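News > Community > Student Projects

Abernathy Students Take Two-Arm Robot Project to Melholm

ABERNATHY, 15th April. The Govudstead robotics club is heading to the Melholm student showcase in June, and its nine members can't wait!
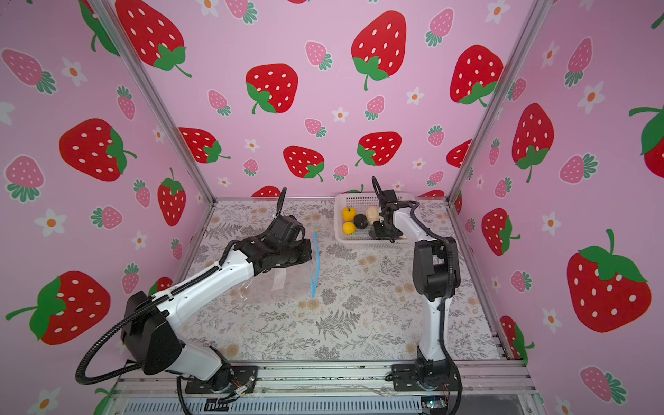
The club has logged 261 hours on its grocery sorting project, writing the control code after school and testing it on lemons and other produce.

"They argue over every line of code, and I love it," said club adviser Arlo Delacroix.

Families are welcome at the next open evening in the Ovbridge building.

Contact | Copyright Govudstead Robotics Club | Back to top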